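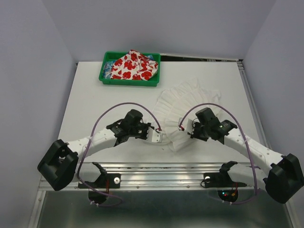 # Zodach Cloth Set

By Renata Mazurek, Indau Robotics Club
December
4 min read

Zodach is our club's set of two-arm cloth handling recordings. We made it as the main project for the senior group, and this page covers what is in it and how to use it.

## What's in it

- 142 episodes, all driven by students using the leader arms
- A fixed workspace view and a wrist view from each arm
- Joint positions for both arms
- A short text label for each episode, written by the driver

Garments start in the green tray or spread on the white tabletop. The frilled white one shows up more than any other. It is nearly the same colour as the table, so if you are training anything that has to find the cloth first, check it on those episodes before you trust your numbers.

## Wrist view

Most of the trouble we had was in judging the grip. From the fixed view a pinch on one layer looks much like a pinch on three - the wrist view is better for this. 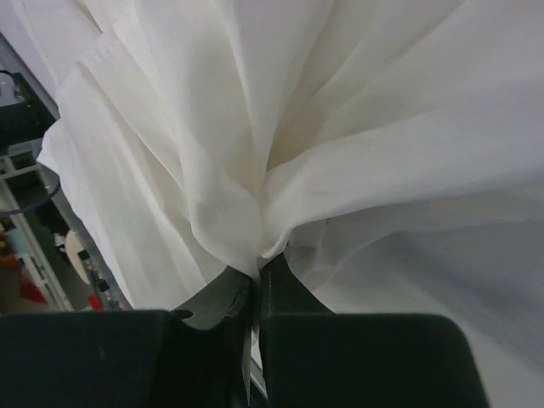
Wrist view, white cloth gathered between the fingertips.

## Splits

Training and test are split by driver. Three drivers are held out for test. Don't shuffle the two together, as each driver has their own habits and the scores will come out too high.

## Known problems

- Episodes marked "short" stop before the garment is let go.
- In 8 episodes the label names the wrong arm. Left and right are as seen from the fixed view.
- Gripper position was logged as a motor value and has not been converted to millimetres.

## Use

Free for school and club use. Please credit the Indau Robotics Club. Tadeusz Urbańczyk looks after the loader script, so send bugs to him.

## Comments (3)

**lindqvist_lab:** Is the wrist video synced to the joint log or do I need to line it up myself?

**Tadeusz Urbańczyk:** Synced by timestamp. Use the loader and it does it for you.

**uner:** Any plans for towels? We'd swap you some of ours.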